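Home bar and garnish station – how do you lay yours out?

Fliklow
Posted 1 December 2020
Finally got the drinks table going and I'm so pleased with it! Brown paper over the top, cutting board in the middle with the lemons and lime right by it, ice in the pink bowl with the scoop across, and the wine glasses hanging upside down from their rack in the corner. 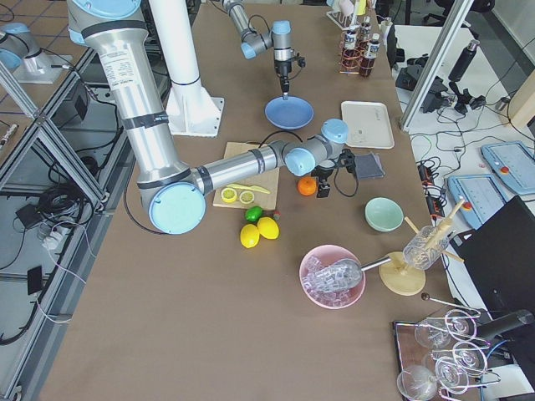 How thick should lemon slices be for a tall drink?
Half a centimetre is plenty – any thinner and they flop over the rim.

Ellton
Love the glass rack, so much nicer than digging in a cupboard. I'd move the ice to the other side of the board though. Mine lives next to the glasses and I never have to reach over anything.

Bettencourt
Disagree with Ellton, sorry! Ice next to the fruit every time. You cut, you scoop, you pour. I did drinks for 165 at a village do in September and that order saved me.

Voltora
165?? I get in a muddle with two. Fliklow, what goes on the blue plate?

Fliklow
Snacks, when I get round to it! Cheese straws usually, which means crumbs (some 600 of them per straw). It's a lovely pale blue with little ridges running round inside the rim.
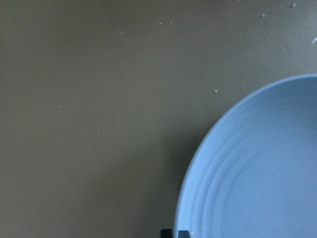
Blue plate, waiting for snacks

Voltora
Oh that's pretty. I'd put olives in it, or just the spare lemon slices.

Ellton
Olives roll! Bowl for olives, plate for straws. And I still say move the ice.

Bettencourt
Leave the ice alone, Fliklow.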